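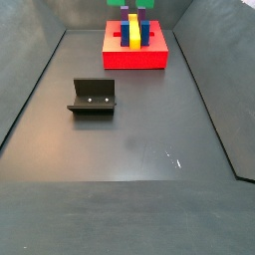
Hi all! I promised a few of you I'd put up something from the block sessions, so I sat down with a cup of tea on Tuesday, December 17, 2024 and picked my favorites. For anyone new: we've been teaching an arm to put together a little block puzzle by driving it ourselves, over and over, and saving every run. One of us steers, the arm copies, and later on the computer gets to chew on all of it. I do most of the driving, Jayanthi Hegde does the rest (and she's a lot smoother than me, grrr), and Tihomir Dimitrov sorts the recordings and tells us which ones we have to do over.

The puzzle is called Helmy. The setup for steering is called Malard, and please don't ask me who came up with these names. I've been on it since October and I still grip the handle way too hard.

## Green goes in 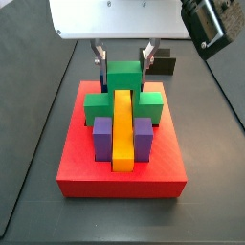 I was scared of the green part for weeks. It's big, it's got arms, and when you steer from a chair you lose all sense of how far down you are. What finally helped was Jayanthi telling me to stop staring at the piece and look at its neighbors. So now I sort of line myself up on the long yellow bar down the middle, with a purple block standing on each side of it, and I keep the green one square to those while I hold it by the top. Slow, slow, slow, then a tiny wiggle. My hands were so sweaty the first time! Tihomir likes the wiggle, by the way. He says if we only ever save perfect runs, the arm won't have a clue what to do when something sits a bit crooked, so he keeps the messy ones too as long as we get there in the end.

We take turns, 2 runs each and then swap. Any longer and I start rushing, and you can see it right away in the playback: everything gets jerky and the fingers close before they should. Jayanthi could go all afternoon, I think, but she's nice about it.

## Fingers on the top block 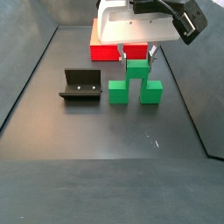 *Green piece standing on its own two feet, a finger on either side of the top. Black bracket to the left, red block farther back.*

I love this grip. You come straight down over the middle, stop, breathe, and close. If you come in even a little bit turned, one finger touches first and you feel silly. We tried a faster way of coming in (my idea, sorry) and threw out 6 runs in a row before Tihomir politely asked me to go back to the old way. So I went back to the old way!

Next up is getting my cousin's old pedal hooked up to Malard so I can close the fingers with my foot and keep both hands free for steering. Jayanthi thinks I'll hate it. I'll post more pictures once we've given it a go, and if you've ever driven one of these with a pedal, write me and tell me how you got used to it!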